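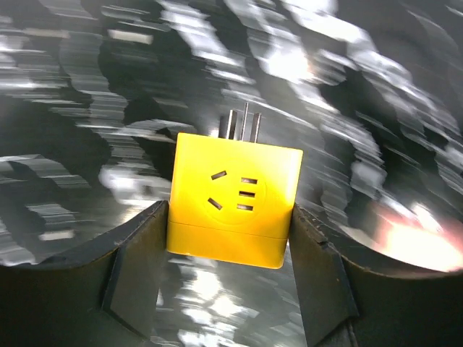 Support > Two-arm bench > Guides > Section 6: Running a visitor demonstration
Search this guide

6 Running a visitor demonstration

This section covers setting up and running the Harkska two-arm bench for visitors, either at an open day or for a booked group. It assumes that the bench has been installed and that both arms have passed the checks in Section 4. For day-to-day use without visitors, go back to Section 5.

Revised October 7, 2023 by Wiebke Ackermann. Replaces the sheet issued for the May open day at Irard.

6.1 People

Two trained people are needed for each session. The operator drives the arms and does nothing else. The host speaks to the visitors, watches the barrier and may call a stop at any moment. The two may swap jobs between sessions, but not during one.

A group may have up to 14 visitors. Larger parties are split at the door. Harpreet Lévesque keeps the booking list for the Campbell building; bookings for other sites go through the local office.

6.2 Before the visitors arrive

1. Put out the barrier 60 cm from the front of the enclosure, measured from the aluminium crossbar and not from the table edge.

2. Check that the black mounting bar is tight. Try the screws near each end by hand first, then with the key. If a screw turns, tighten it and repeat the homing routine.

3. Look over the purple cable on each arm, from the gripper end down past the shoulder to where it drops below the table. It must hang free of the joints through the full swing of the arm.

4. Look at the two small circuit boards under the arms. Push home any wire that has worked out of its connector. Do this with the power off.

5. Clear the tabletop of everything that is not in the demonstration set. Wipe the surface with a dry cloth. Do not use polish, as the patterned top already reflects the overhead lights.

6. Switch on, home both arms, and raise the grippers clear of the table.

7. Place the first task's objects and run that task once through before opening the doors.

Note: Toy blocks may be left at the far left corner between tasks. Keep them out of the path of the left gripper.

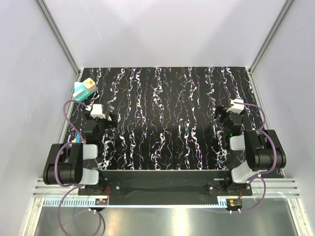 Figure 6-1. Two-arm bench seen from the near side, both arms mounted, blocks at the far left corner.

6.3 Demonstration tasks

The standard programme has two tasks. Block handling comes first because the objects are light and a drop does no harm.

Task A – Block handling

1. Bring the left gripper over the wooden cube and lower it until the fingers are either side of it.

2. Close at the low force setting. Lift, wait for the host to finish speaking, then move to the middle of the table.

3. Set the cube down. Open the gripper fully before lifting away.

4. Repeat with the flat teal block. Grip it across its short side.

Task B – Plug adapter

The yellow plug adapter is harder to hold than the blocks. Its corners are rounded and the plastic is smooth, so the fingers need to meet the sides squarely.

1. Place the adapter on the table with the prongs pointing away from the gripper that will pick it up.

2. Approach low and take hold near the bottom band, below the seam. Both fingers should touch at the same height.

3. Close at the medium force setting. A slight tilt of the adapter in the grip is acceptable. If it tilts far enough for one finger to lose contact, set it down and take hold again.

4. Lift and turn the wrist slowly so that visitors can see first the socket face and then the prongs.

5. Lower the adapter until it touches the table, then open.

CAUTION: The adapter is a handling object only. Never connect it to the mains, and do not put a live socket or extension lead inside the enclosure during a demonstration.

CAUTION: Do not let the metal prongs strike the tabletop when setting down. They mark the surface and may bend.

Note: The edges of dark fingers become rough with use. Scuffs and small chips at the tip are allowed. Replace the pair if the adapter slips twice in a row at the medium setting. Order as part 381 from Sotska – the pair is supplied together and single fingers are not sold.

6.4 During the session

Keep the whole session to 19 minutes, questions included. The host should name each movement before it happens and leave a pause after it. Visitors at the back see little of the gripper itself, so the wrist camera view should be on the side screen from the start of Task B.

Wrist views blur when the arm is moving quickly, and the tabletop then shows as streaks behind the object. Slow the arm down if visitors need to see the slots in the socket face.

Visitors may not reach into the enclosure, even with the arms at rest. Spare blocks can be passed round outside the barrier. The adapter stays with the operator.

6.5 Stopping

1. The host or operator says "stop" aloud. The operator releases the controls at once.

2. Press the stop button if either arm is still moving. Support any held object only after the arm has come to rest.

3. Write the time and the task step in the bench log. Do not restart with visitors at the barrier unless the cause is known.

6.6 After the session

1. Open both grippers and remove all objects from the table.

2. Park the arms and switch off at the wall.

3. Return the adapter and blocks to the demonstration box. Check the adapter's prongs for bending before it goes in.

4. Sign the log. Faults go to Noemi Kapoor the same day, with the log page number.

For replacement of gripper fingers, see Section 7.2. For cable routing, see Section 3.5.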